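Encyclopedia > Health and social services > Community care

Farnel Home Care Service

The Farnel Home Care Service is a public service which gives help at home to older and disabled people in the town of Farnel and in the nearby district of Erus. It is paid for mainly by the district council. The people who receive care pay a part of the cost, according to their income.

History

Organised care in Farnel goes back to 1812, when a parish fund was opened for the sick poor. The fund paid for bread, firewood and the visits of a nurse. It was later taken over by the town, and its house in Rutkowska Street became the first office of the present service. 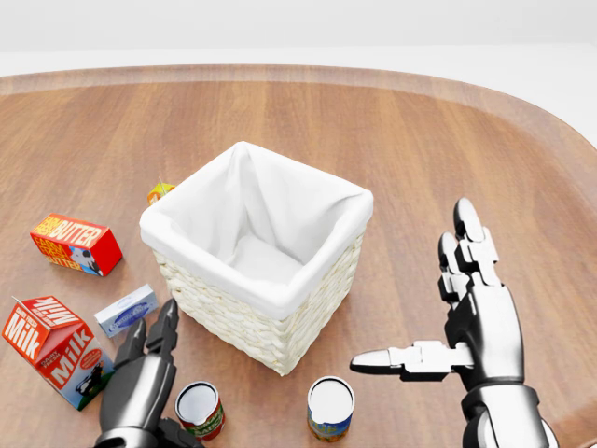
For many years the service was limited to cleaning and the delivery of meals. Personal care, such as help with washing and dressing, was added after the small hospital in Erus lost its long-stay ward. Many former patients went back to their families, and the council had to arrange support for them at short notice.

Organisation

The service is divided into two areas, Town and Erus. Each area has its own coordinator, who visits every new client and writes a care plan. The plan is looked at again after 18 weeks, or earlier if the health of the person changes. Night visits are made only in the Town area. 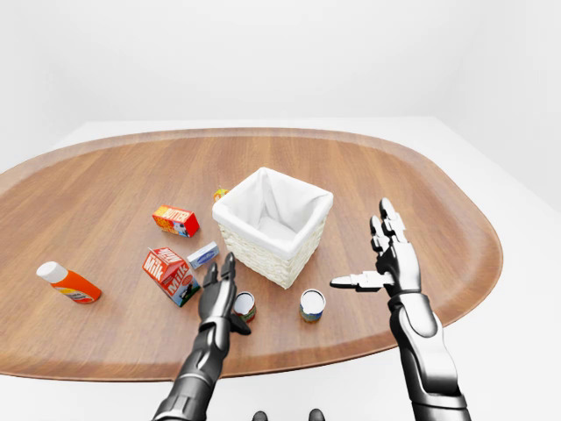
Square basket with a white fabric liner.

Home visits are recorded by telephone through a system called Fonex. Care workers call a number when they arrive and again when they leave. Their union has criticised this system, as it does not count the time of travel between two clients.

Reduction of hours

In December the council decided to reduce the weekend hours in Erus. Family carers protested against the decision and asked for a public meeting.

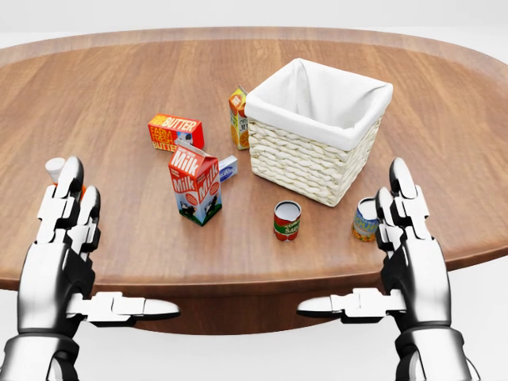 The council answered that urgent visits would continue as before. The carers' group replied that the word "urgent" was not explained in the decision, and the matter is still under discussion.

Last edited 6 January 2026

This site uses cookies. By continuing to read you accept their use.

Contact | Copyright | Back to top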